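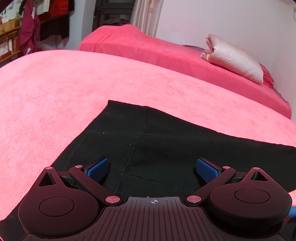 ## About Sevcombe Laundry & Mending

We have been looking after other people's clothes since a wet July when Sowmya D'Souza put a card in the window of the old Sutter shoe shop, offering to wash, fold and darn whatever came through the door. She expected a few shirts. By the end of the first week there were 24 bags waiting, and she had to call her cousin, Anil Mathew, to come and help her fold (he is still with us, and still folds a sweater better than anyone we know).

We do most of our work in our customers' homes these days. Plenty of people can get a load through the machine just fine — it's the part afterward that piles up on the bed and stays there until it has to be moved so somebody can sleep. So we come to you, and we use whatever you have, which is very often the bed itself. A soft blanket makes a perfectly good folding table, and dark knits are easy to smooth flat on a bright one. Sweaters and other knitwear are laid out, squared up and folded, never hung, and we do those before anything else while we have the room to spread out.

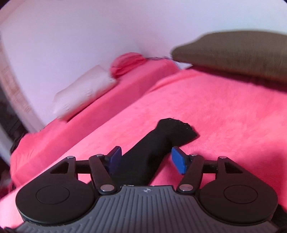 Socks come last. Every sock is stretched out to its full length and looked over at the toe and the heel before it gets paired, and if the toe is starting to fray we'll set it aside and ask you about it. Chun-yin Tsao does our darning and will save a good black sock many times over if you let her. She teaches it too, on Saturday mornings at our shop on Fornach Street, with room for 9 at the big table and tea for everybody.

There are four of us on the home visits now, and you will generally see the same face each time. Harish Thampi looks after the bookings and is happy to talk through what you need, whether that's a weekly visit or a single afternoon with a closet that has gotten away from you. We bring our own thread, needles and baskets. Please leave out anything you'd like mended, and tell us how you like your pillowcases folded!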